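Segers opens stitching practice room in Bidlow, bring your own patience

For immediate release

BIDLOW, August – Segers, supplier of practice materials to people who sew for a living but not on cloth, has opened a room in Bidlow given over entirely to the closing of cuts. It is called the Rererell Room and has very good lighting, which most visitors will come to resent.

The room is stocked with Sandari, the company's soft practice pad. Each one offers a long cut, a quantity of red stain and no opinion on your knots. The first stitch usually goes in at one end, looks respectable, and leaves a great deal of cut still to do.
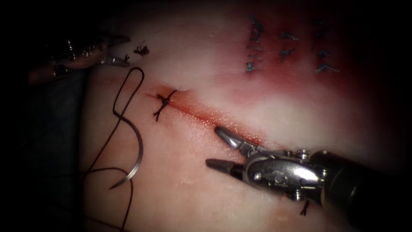 What the pad is for

Sandari is meant for the dull middle part of learning, after the first demonstration and before anyone should be let near a patient. Segers has supplied 1651 pads to teaching rooms so far and has received 354 written comments in return. The most common concerns thread, and its habit of forming loops where no loop was wanted. The company has looked into this and believes the fault lies with thread.

"We are often asked whether the pad could be made a little easier," said a spokesperson for Segers. "It could. We have put the suggestion in a drawer with the others."

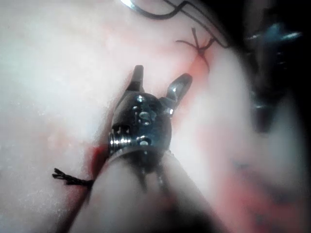

Colour took up more of the development meetings than anyone at Segers is proud of. Early samples came out a cheerful salmon and put people in mind of lunch. The company now keeps to the paler end of the range, where a soft pink blush and a faint speckle do the work, and lets the shine of the surface make things as awkward for the eye as they ought to be. Red is used in patches. A request for more of it was turned down on grounds of taste, and of laundry.

Using the room

Sessions last 4 hours, with a break that people are encouraged to take and mostly don't. Pads come in 2 sizes, and the larger is recommended for anyone who plans to do the same stitch until it stops looking like an accident. Thread and curved needles are included in the price.

Visitors may take their finished pads home, and Segers advises against leaving them in a shared fridge. 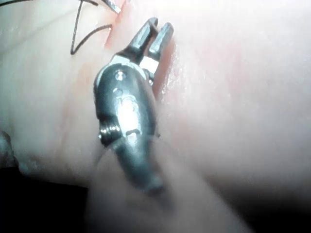
Bookings are taken by the half day, mornings and afternoons, and a place can be moved once without charge. Groups from teaching hospitals and colleges should ask for the group sheet, a plain document with the prices on the first page. There is parking behind the building, and a kettle inside it.

About Segers

Segers makes and supplies practice materials for surgical training. Sandari pads are sold direct and through the Bidlow office.

Notes to editors

Sample pads are available to the trade press on request. They do not need to be returned, and the company would prefer that they weren't.

Press enquiries: Segers press desk, Bidlow.

Ends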